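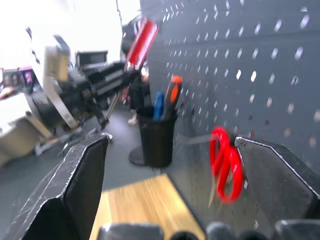 Handout 5: Pegboards, pots and the claims made for them

Workshop Practice, Prunesbridge evening course. Revised April 30, 2024.

Read this before the session on bench storage. It replaces the old handout from January, which took too much on trust from the catalogues.

What is being claimed

Suppliers of wall storage like to say that a perforated panel saves time, saves space and keeps people tidy. The Gethin catalogue says all three on one page. I have worked at benches with pegboards and at benches without, and I would accept the second claim, argue with the first and throw out the third. Untidy people with a pegboard have an untidy pegboard.

What a panel does do is move flat, hangable things off the worktop. Scissors are the usual case. A pair hung up with the blades down takes hardly any wall, and the red handles show up well against dark grey metal. That is a real gain, and it comes from the colour of the handles as much as from the board. Hang a pair with black handles in the same spot and you will be feeling for it by the second week.

The pot problem

Go into any workshop with a good pegboard and look in front of it. There will be a pot. Ours is a plain black cylinder, and it has a screwdriver and a blue pen or marker sticking out of it, with darker things behind that you cannot name until you pull them out.

The textbooks treat the pot as a failure of discipline. I don't think the case has been made. A pot asks for one loose movement of the hand, where a hook asks you to look, aim and let go. If you use a marker every few minutes you will not hang it up each time, whatever the labels say, and a system that depends on your doing so has been designed for somebody else.

There are proper objections to pots, though:

Short things sink. Anything shorter than the pot is lost until it is tipped out.

Dark things vanish. An orange and black screwdriver can be picked out by its orange end. An all-black one among other black handles cannot.

Pots attract sharp things. No blades or scribers point up, ever. This one is a rule of the room and is not up for discussion.

Pots fill. There is no natural limit except the rim, and people go on after that.

Slots or round holes?

You will be asked about this when you buy a panel, usually by someone with a panel to sell. Oblong holes take a hook with a flat tongue and hold it fairly square. Round holes take bent wire, which tends to lift out with the tool. So far, so good for slots. But the hooks are often made to suit one maker's spacing, and the Rerker hooks we bought did not fit the Plutemeck panel we already had. Take a hook with you and try it. "Universal" on the packet means very little.

On the matter of load, be careful. Figures are printed for the panel, and the panel is seldom what gives way. Look at the wall fixings first - then at the hook.

The time-saving figure

A leaflet passed round last year said that a shadow board saves 622 minutes per worker in a year. No method was given. We don't know what the bench was like beforehand, who held the watch, or whether anyone went back after the novelty had gone. Treat it as advertising. If you would like a number for your own bench, do the exercise.

Exercise

Work at your usual bench for one session without tidying it first.

Keep a sheet beside you. Each time you reach for a tool, note the tool and whether it came from the wall, a pot, a drawer or the worktop.

Mark every reach where you had to search.

At the end, move only the tools that you marked. Leave everything else, however much it annoys you.

Repeat the following week on the same kind of job, and compare.

Bring both sheets. Please don't improve the first one, as last year's group plainly did. A result showing that the change made no difference is perfectly acceptable and will be marked on the same terms.

For discussion

Would you hang the screwdriver up or leave it in the pot? Say how often it is used before you answer.

Is a wooden worktop easier to keep clear than a metal one, or do we just prefer the look of it?

Which claim in the Gethin catalogue could be tested in this room, and how?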